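工单 71：开放日演示，手持夹爪夹持雨伞时开合读数漂移
状态：已关闭，留一项待办
提交：Dogbe 演示组
处理：Sharada Nair
地点：Kundside 办公楼，百叶窗隔断旁的演示区
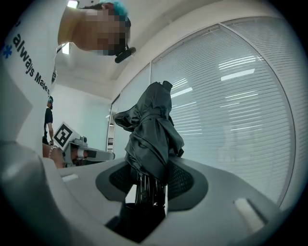

一、问题现象

2025年3月24日开放日，上午第一批来宾到场后开始演示手持夹爪。项目是夹取日常物品，折叠黑伞排在第三项，前两项是纸盒和水杯，都正常。
轮到伞的时候，夹爪夹住伞身，Dokitz 采集软件里的开合读数没有停住，一直往闭合方向缓慢走。操作的同事手没有再用力。读数走到下限附近后，软件弹出“开合超出标定范围”，当前这段记录自动中止。
重新开始一段，现象一样。换回纸盒，正常。再换伞，又报。
讲解同事先跳到下一项，来宾那边没有停下来等。

二、环境

夹爪：浅灰色外壳，两侧深灰色网纹指垫，同型号两把，下文叫甲、乙。出问题的是甲。
软件：Dokitz 采集端，开放日前一晚更新过。
标定文件：Kundodlow 工位上生成，拷到演示机。
物品：黑色折叠伞，收拢后没有扎紧，伞布松松地裹着。

三、排查记录

1. 先怀疑线。重新插拔甲的数据线，换了一个接口，重启采集端。问题还在。

2. 查电量和温度，没有异常提示。这一步以后可以省掉。

3. 换夹爪。同一把伞用乙夹，读数也会走，但走得少，没有触发报警。说明不完全是甲的硬件问题。

4. 换物品。用甲夹一根硬塑料管，读数停在 30，连夹几次都稳定。夹伞则从 30 出头开始往下走，到 13 时报警。
这里我判断伞布是原因之一。伞布松，里面有褶，夹住以后一层层被压实，指垫跟着往里收，软件看到的就是读数持续变小。夹爪没有“自己在动”，是物体在变薄。

5. 把伞布捋平，用魔术贴扎紧再夹。甲的读数还是会走，走到 19 左右停住，没有报警。

6. 对比甲、乙的标定文件。乙的下限是 0，甲的下限是 13。甲完全闭合的时候，本来也应该是 0。
看文件的生成时间，甲这份是更新软件之前做的，乙那份是更新之后做的。问了 Kundodlow 那边，甲标定时指垫之间垫着一块试片，做完忘了取出来重做，文件就这样拷过来了。

7. 检查指垫。甲左侧指垫有一角没有完全压进椭圆形的凹槽，用拇指按一下能感觉到在动。按回去以后，夹硬管的读数变化不到 1，对这次的问题影响不大，但还是记下来。

四、原因

主要原因：甲的标定文件下限错误，比实际完全闭合的位置高，夹较软、会被压缩的物体时提前触发超限。
次要原因：伞没有扎紧，压缩量大，正好把读数带到错误的下限。
指垫没压到位属于附带发现。

五、处理

1. 取下甲，压好左侧指垫，两侧都用手推一遍确认不松动。
2. 空载，完全张开，在采集端点“记录上限”。
3. 空载，完全闭合，确认指垫之间没有任何东西，点“记录下限”。
4. 保存，覆盖演示机上的旧文件，旧文件改名留档。
5. 重启采集端，确认载入的是新文件。这一步不能跳，更新后的版本会缓存上一次的标定，我第一次没重启，白测了两遍。

六、验证

用甲连续夹伞，扎紧和不扎紧各做一组，没有再报警。不扎紧时读数仍然会缓慢下降，属于正常现象。
下午场恢复了雨伞这一项，全天共录下 69 段，其中甲重新标定之后的记录没有自动中止的。上午中止的几段已经标成无效，没有删。

七、回复记录

演示组：下午有来宾问，为什么夹住以后屏幕上的数字还在变，讲解的时候答得不太清楚，能不能给一句标准说法？
Sharada Nair：就说伞布是软的，夹住之后还会被慢慢压紧，数字显示的是两侧指垫之间的开合程度。不用提标定。
演示组：收到。另外软件能不能在夹住之后把数字锁住，看着好看一点？
Sharada Nair：不建议。采集要用的就是这个变化，锁住以后数据没法用。展示屏上可以把刷新调慢，采集端别动。
演示组：那伞以后要不要扎紧再上？
Sharada Nair：都可以，现在两种都能跑。要是同一批数据想前后一致，就固定一种，写在任务说明里。
演示组：好，先按不扎紧写。

八、待办

标定流程里加一项检查：保存之前，采集端显示一次空载闭合读数，不为 0 就不让保存。已经提给 Dokitz 维护人员，排在 6 月的版本里。在那之前，带设备外出演示，到现场先空载闭合一次，看一眼读数再开始。
甲的左侧指垫备件已领，下次保养时更换。

工单关闭。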